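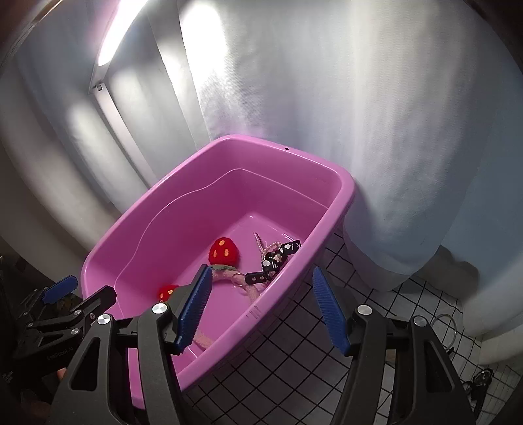 Brostdale Creek Public Programs – progress report, September 2020

To: Lilibeth Policarpio, Tiongson Fund
From: Arnel Abella

Lilibeth – sorry for the short version, will send the budget sheet separately once Crisanto has checked it.

Where we are

Creek talks. Two of the planned evening talks done, both in August, both online. First was Cheng-en Tseng on old mill ponds and what is still sitting behind the dams. Second was Rogelio on reading a flood map, which ran long because people kept putting their own street in the chat. Good questions. Recording of the second one is up, the first has bad sound for the opening stretch and we are trying to fix it.

Total sign-ups across both: 511. More than the library room would have held, so going online did not hurt us. We do lose people who have no decent internet, mostly at the Jisomside end, and I don't have a good answer for that yet. Phone-in line was tested, works, hardly used. Needs to be on the flyer in bigger type.

Creek walks. Three small walks planned for the fall, upper creek, middle reach, and the marsh at Minum. Upper creek route is settled. Middle reach is waiting on the county, they want the insurance certificate again even though we sent it in August. Marsh walk depends on the boardwalk. Part of the decking was taken up for repairs and the crew lead would not give me a date. If it's not open we do the levee path instead, less to see but flat and easy on the knees.

Group size stays small, masks on, no shared binoculars. Walk leaders have all said yes to this.

Exhibit panels. Text is done apart from the eel panel. Cheng-en wants one more pass at it, the migration paragraph was out of date. Printer has the rest. Proofs came back with the map colors too dark, you could not tell the side channels from the roads. Sent back. Library will take the panels whenever they reopen the lobby, and Jisomside town hall asked for them after that.

School packets. Behind. Teachers were busy sorting out remote classes and I didn't want to chase them. Rogelio cut the packet down so a kid can do it at home with a jar, a ruler and a notebook. Reading level still too high on the water cycle page. He is rewriting it this week.

Problems

– County permit, see above.
– Lost our designer, she took a full time job. Crisanto is doing layout in the meantime and it is slower.
– Postage for the packets was never in the budget. My mistake. Can we move it from the room rental line, which we are not going to use? Need a yes or no from you in writing before we mail anyhting.

Next

Third talk, wells and groundwater, speaker confirmed, title to come. Upper creek walk goes ahead first. Eel panel to the printer. Packets out to the schools that answered, then a second try with the ones that didnt.

Call me if the postage thing is a problem, mornings are best.

Arnel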